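Straps, sweat and storage: notes on keeping a smartwatch tidy

I had a drawer with four watch straps, two chargers and a watch that had been off the wrist for most of the winter. Last month I emptied it and put everything back in some kind of order. What follows is a record of the method, mostly so that I can repeat it when the drawer fills up again.

Silicone straps first. They wear well but hold on to skin oil, sun cream and whatever is on the kitchen worktop. The usual advice is a damp cloth. A damp cloth moves the film about and leaves most of it where it was. I use lukewarm water with one drop of washing-up liquid per strap and leave them in a bowl for 20 minutes. The adjustment holes need a soft toothbrush, worked from the back face, where the dirt sits deepest. Rinse twice. Pat dry with something that does not shed lint, then leave the straps flat overnight. Radiators are a bad idea.

Pale and bright colours show more than black does. Yellow in particular picks up dye from denim and from dark cuffs. I tried bicarbonate of soda paste on an old strap from Stedell and it lifted the blue tint after 2 applications, with a slight loss of sheen. Solvents I would leave alone.

The case takes less work. Switch off, remove the strap, wipe with a barely damp microfibre cloth, and run the edge of the cloth round the crown while turning it. If the crown feels gritty, check the maker's instructions before putting it anywhere near a tap. The glass gets the dry side of the same cloth.

The next question is how to store it. Laid flat on its back, a watch with a stiff silicone strap rocks, and the loose ends lift whatever is placed beside them. Laid on its face, it collects scratches. Upright, with support on both sides of the case and the strap running free above and below, is the position I have settled on.
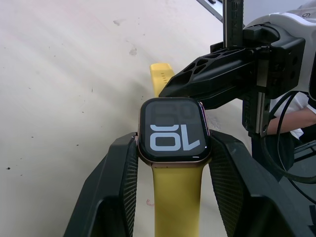 Parveen Weerakoon wrote in after my previous post to object to upright storage altogether. Her view is that a strap left hanging from one end takes a curve within a few weeks, and that the only sound arrangement is a closed loop round a foam pillow, as the shops do it. She also thinks I spend too long on the holes.

On the first point she is partly right. I hung one strap from a hook from December onwards and it did take a bend near the case, though it relaxed after an evening on the wrist. With a pillow the curve is at least the curve you want. The drawback is volume. My drawer is 36 cm wide, and four pillows fill it. On the holes I have not changed my mind.

The present arrangement is as follows. The watch in daily use goes in a slotted block from Vundard, upright, lined with felt on the two faces that touch the case. Spare straps lie flat in a shallow Prenier tray, buckle parts to the left, one strap per channel so that colours do not touch. Chargers are coiled loosely and kept in the section behind. The Peixoto box I used before has gone to the shed, where it holds screws.

A remark on batteries. A watch that is going to sit unused for months should be put away part charged and switched off. I aim for half. Mine had been put away full and left on, and it needed roughly an hour on the charger before it would show the time.

I still have one strap with a lug connector that sticks on the lower side. Cleaning the channel with a dry cotton bud helped a little. If it has not freed up by the next clear-out it goes in the bin.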